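Gonent Hand-Held Gripper – Set-Up Guide
Section 4: Your First Recording Session

By now you should have the Gonent out of its case, charged, and paired with the Lonine app (Section 3). This is the part we like best. You get to pick things up, put them down again, and watch your own hand movements turn into something a robot arm can learn from. Set aside an afternoon for it, put on a shirt with sleeves you can push up, and don't worry if your first few takes are clumsy. Ours were terrible.

If you bought the Gonent as part of the Akinola bench kit, read 4.1 through 4.5 in order. If you only have the gripper, skip step 6 of section 4.1.

4.1 Before you start

1. Charge the battery until the light on the handle stays green. A blinking green light means it is still topping up.

2. Wipe the camera window with the cloth from the accessory pouch. Dry cloth only.

3. Squeeze the trigger all the way and let go. The two fingers should close together and open again without a click or a scrape. If one finger lags behind the other, go to section 4.6 before you record anything.

4. Check the finger screws. They should be snug when tested with the short hex key.

5. Open the Lonine app and choose New Session. Give the session a name you will still understand in December. "Test" is a bad name. "Large plastic shapes, left to right" is a good one.

6. Bench kit owners: plug in the dock and wait for the app to show Dock Found. The dock stores your takes while you work, and you can pull them off later over the network or with the USB cable.

Note: You can record without the dock. Takes are then saved to the gripper and copied over the next time it is docked.

4.2 Setting the finger width

The fingers ship at the narrow setting, meant for pens, spoons, small boxes and the like. For anything with a stem, neck or handle, start there. For cups and jars, use the wide setting.

1. Turn the gripper off. The trigger motor holds a little tension when it is on, and the fingers are much easier to move without it.

2. Loosen the screw at the base of each finger by one full turn. Leave the screws in place.

3. Slide both fingers to the same mark, N for narrow or W for wide.

4. Tighten the screws again until they are snug. They go into metal inserts, but the body around the inserts is plastic, and a strong wrist can crack it.

5. Turn the gripper on and run Finger Check in the app. You will see a bar move from 0 to 100 as you squeeze. If it stops short of 100, one of the fingers is probably sitting a little off its mark.

Caution: Keep your other hand away from the fingers during Finger Check. The motor is small, but it will pinch.

4.3 Choosing your first objects

Please do not start with a wine glass. We know it is tempting! Start with things that are light, hard to break, and easy for the camera to tell apart from whatever is behind them. Plastic shapes in strong colors are wonderful for this. So are wooden blocks, empty bottles and kitchen sponges.

Size matters less than where you can take hold. A large object with a narrow neck is a fine choice, and a good lesson too, since it teaches you to think about the grasp point separately from the object. You go in low, close on the neck, and let the wide part ride above the fingers.

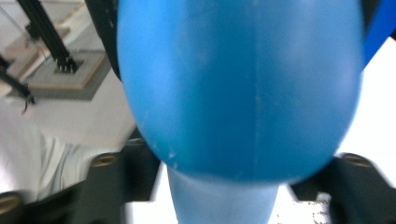 Big objects do ask for one change in habit. When the wide part comes up close to the camera, it covers a good share of what the camera could see a moment earlier, and the app has less of the room to work out where the gripper is. You can help it along:

1. Start each take with the gripper held back at arm's length, so the camera gets a clear look at the table and the space around it.

2. Hold still until the app beeps.

3. Move in, grasp, and lift. Use the same speed you would use to hand someone a cup of coffee.

4. Carry the object in one smooth path. Try not to spin your wrist while the view is mostly covered.

5. Set it down, open the fingers, and back away to arm's length again before you end the take.

If the tracking icon turns yellow during the carry, finish the take anyway. Yellow only means the app is less sure than it would like to be, and it usually sorts itself out when you back away. If it turns red, cancel and start over.

Note: Glossy objects are fine. Strong light bouncing off them is less fine. If you see large white patches in the preview, go to Settings, then Camera, and drop the exposure by one step. Moving the lamp works just as well, and it is often quicker.

4.4 Recording a take

1. Hold the gripper by the handle with your thumb resting on the side button. Left-handed users can swap the button in Settings, under Handle.

2. Press the side button once. You will hear one beep and the ring light turns blue.

3. Do the task.

4. Press the side button again. You will hear 2 beeps and the ring light turns white while the take is being saved.

5. Look at the thumbnail in the app. Swipe right to keep the take or left to throw it away.

Do this until you have a set of takes you are happy with. Change something small each time: the starting spot, the angle you come in from, which side of the table you stand on. A robot trained on takes that all look alike gets very good at exactly one thing and falls apart when you nudge the table. Mix it up and you will be surprised how well it copes.

Jamila Dissanayake, who wrote the grasp planner in the Lonine app, suggests recording a few takes where you miss on the first try and then correct yourself. Keep those. They show the robot how to recover, and they make a real difference once you get to Section 6. What you should throw away are takes where you dropped the object off the table, took a phone call, or forgot what you were doing halfway through. It happens to all of us.

Caution: Do not record with the strap hanging loose. It can swing in front of the camera window or catch in the fingers. Wear it around your wrist or unclip it.

Caution: Long, loose sleeves can also drift into the view. Roll them up past the wrist if you can.

4.5 Checking the session

When you are done, tap Review. The app plays every take you kept as a small moving line in space, with the fingers opening and closing along it. It is oddly satisfying to watch, and it is the fastest way to spot trouble.

Look for the following:

Sudden jumps in the line. The tracking was lost for a moment. Delete the take.

A line that ends in midair. You pressed the button too early. Delete the take, or use Trim if the part you need is all there.

Fingers that never fully open at the end. Check your trigger grip. Many people keep a little pressure on without noticing, mostly toward the end of a long session when the hand is tired.

A take much longer than the others. Play it back. If you were only moving slowly, keep it.

Tap Finish when the list looks right. With the dock connected, the session is packed and checked right away. You can turn the gripper off as soon as the ring light goes out.

4.6 If something isn't working

The fingers don't close evenly. Turn the gripper off, loosen both finger screws, and slide the fingers back to their marks as described in 4.2. If that doesn't help, look for grit in the slide. A soft, dry brush will clear it.

A finger screw turns and never gets tight. The insert has come loose from the plastic. Stop using that finger and fit the spare from the accessory pouch. You can order more from Indemberg, who mold the fingers for us, or through the parts page in the app.

The app says Camera Blocked. Something has been too close to the window for too long. Open the fingers, put the object down, and back away. If the message stays, wipe the window.

The object slips out of the fingers. Try the grip pads in the accessory pouch. They press onto the inner face of each finger and peel off again when you want the bare surface back. Clean the object too. A little dust or a greasy thumbprint is enough to spoil a good grasp.

Tracking is poor everywhere in the room. Blank white walls and bare white floors give the app very little to hold on to. Hang up a poster, leave a few books out, put a patterned rug down. Amnuay Sitthichai on our support desk swears by a busy tablecloth, and having tried it, so do we.

The gripper feels warm. The handle gets warm during long sessions, and that is normal. If it is too warm to hold comfortably, turn it off and let it rest out of its case.

Once you have a finished session in the list, go on to Section 5, where you will send it to the arm and watch it try your moves for the first time. Keep the objects you used close by. You will need the same ones.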